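Saving Habits and Small Debts of First-Year Students in Nolville
Project report, Yoshinori Hoshino
2021-02-15

We use cookies to remember your settings and to count visits. By continuing to read you accept this. Accept | Settings

1. Why I chose this topic

When I moved to Nolville for my studies, I did not have any debt. After one semester I owed money to a phone company, to my roommate and to the bank. None of these debts was big, but together they made me nervous each time I opened my mail. I wanted to know if other students live in the same way, and whether they keep any savings against it.

2. Method

I prepared a questionnaire with short questions about income, rent, savings and money owed. It was sent to first-year students in three departments, and 281 of them answered. I removed the answers in which the monthly income was missing, so 242 were left for the analysis. Names were not collected. My supervisor, Dr. Levchenko, advised me to ask for small debts separately from student loans, and I followed this advice.

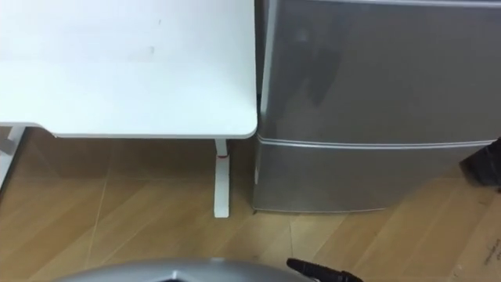
The answers were copied into a spreadsheet and checked two times. In the first check I found that several students had written their yearly income in the place of the monthly one. I corrected these only when the mistake was clear from the rent they gave.

3. Results

More than half of the students had no savings account at all. Those who had one usually opened it before coming to the university, often together with a parent. The largest small debt in the data was $2389, divided between a credit card and a laptop bought in installments. Most students owed much less, and many of them owed it to friends.

I also asked who keeps a written budget. Students using Hosis, the budget program offered by our library, knew their rent and food costs more exactly, but they did not save more than the others. I had expected a different result.

4. Limits of the work

The students answered by their own choice, so people with serious money problems may be missing. The word "debt" was also understood in different ways. One student from the Clollomia dormitory wrote that unpaid rent is not a debt until the letter comes.

I plan to repeat the questionnaire in March with a clearer definition on the first page and one new question about late fees.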